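Wrist camera only vs wrist plus overhead: results on the Jelimis pick set
Manipulation methods > Imitation learning
5 replies

kdoolan_f
Posted 9:14 am

Write-up of the comparison I mentioned in March. Same policy, same demonstrations, two input conditions: wrist camera only, and wrist plus fixed overhead. Training set was 1773 teleoperated episodes. Evaluation was 265 trials per condition, with start poses drawn from the same list.

Wrist only finished 3 points behind on overall success. I had expected a much larger gap. Most of the difference comes from trials where the arm starts facing away from the work area and the policy has to find it. 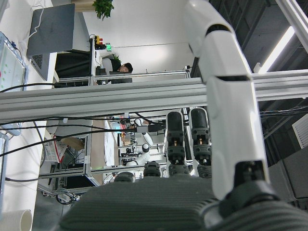
For those starts I tried masking everything above the fingers, on the theory that the policy was keying on background. Success dropped. My reading is that the background works as a rough pose cue, and that the policy leans on it until the target comes into view.

Flynn Doolan

pronik_user
Posted 9:52 am

Did you mask at training time as well, or only at evaluation? If only at evaluation, the drop tells you the input was out of distribution and not much else.

kdoolan_f
Posted 10:05 am

Evaluation only. Fair point. A retrain with the mask is queued.

ksheehan
Posted 11:31 am

I don't agree with the pose cue reading even if the retrain goes the same way. Joint angles are in your observation vector, so the policy already has pose. We saw something similar on Flellinia and it went away when we normalised the proprioception properly. The raw values were so small next to the image features that the network ignored them.

Also, how many of the 265 were facing away? If it's a small slice, 3 points overall could be noise.

Keegan Sheehan

kdoolan_f
Posted 1:20 pm

138 of the 265, so a bit over half. Joint angles are scaled to unit range per joint, using limits from the training set. I haven't checked the relative magnitude after the encoder. Will log it.

On noise: one seed per condition, so I can't rule it out. I'd still say the ordering is plausible, given where the failures sit.

ksheehan
Posted 1:44 pm

One seed is the bigger problem, then. I'd hold off on any claim about the camera until you have more. Try dropping the joint angles altogether as a third condition. If wrist only holds up without them, I'll accept the background argument.

bright_rig
Posted 4:08 pm

Seconding the third condition. Please also move the rig or change the background for at least part of the evaluation. A policy that localises off the room will look fine until someone shifts a desk.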